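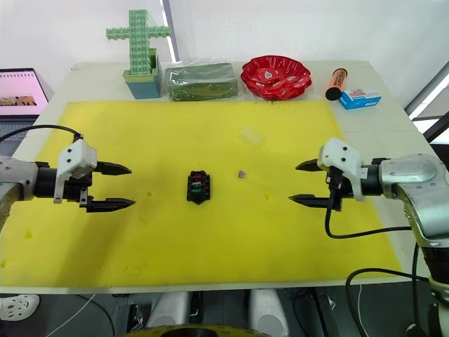
The van quit on the hill above Zitholm with 108 miles left to go. First the radio went, then the dash lights, and then the wipers stopped halfway up the glass and stayed there. My father steered us into the turnout and turned the key a few times. He didn't swear. He got out and stood in the rain with his hand on the hood.

We were hauling my aunt's kitchen to Betilano. She had sold the house in August and kept almost nothing, but she wanted her dishes, and my father had told her he would bring them.

A man with a flatbed took us down into town for 300, cash, and left us behind his brother's shop. The brother had gone home for the night. The man unlocked a side room, turned on the heat, and said we could use the table if we put everything back how we found it.

My father had pulled the fuse block by then. He carried it in wrapped in his cap and set it down on the yellow mat. It was a small black thing and I was surprised that it could stop a van.

"Get the plate out of the box," he said.

"Which one?"

"The red one. I want to know if it broke."

I unwrapped it. It was the plate with the scalloped edge that my aunt used for cookies, and it wasn't broken. I stood it at the back of the table where he could see it.

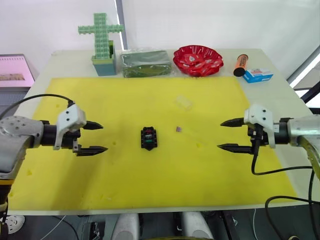 The block on the mat, with the clear piece off to one side.

He worked slowly. He took out a fuse, held it up to the light, looked at the little strip of metal inside and set it down again. I asked what the colors were for and he told me. Red was ten. Clear was twenty-five. Green was thirty.

"What if you put the wrong one in?"

"Too small, it blows. Too big, it doesn't blow, and then you have a fire."

I thought about that for a while. My aunt had not spoken to him for nearly 32 months before she called about the dishes. I had been told it was over money. I had also been told it was over my mother, and I didn't know which of those was true.

"Is she going to let us stay?" I said.

"She said there's a couch."

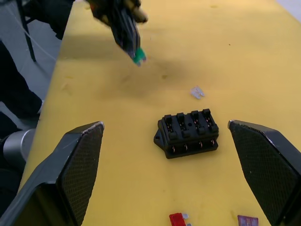

The fuse block on the yellow mat

He had me do the green one. The slot was tight and I had to lean on it, and I was afraid of cracking the housing – he could tell, and he told me to push straight down and quit wiggling. It went in.

"Now the clear one," he said.

I picked it up. I could hardly see it against the mat.

When all of them were in, he put the block back in his cap and we went out to the van. The rain had let up some. He lay across the front seat with the flashlight in his teeth and I held the door so it wouldn't swing on his legs.

"Try it," he said.

I reached over him and turned the key. The wipers finished their stroke and went back down.

He stayed where he was a minute longer. Then he told me to go in and get the plate.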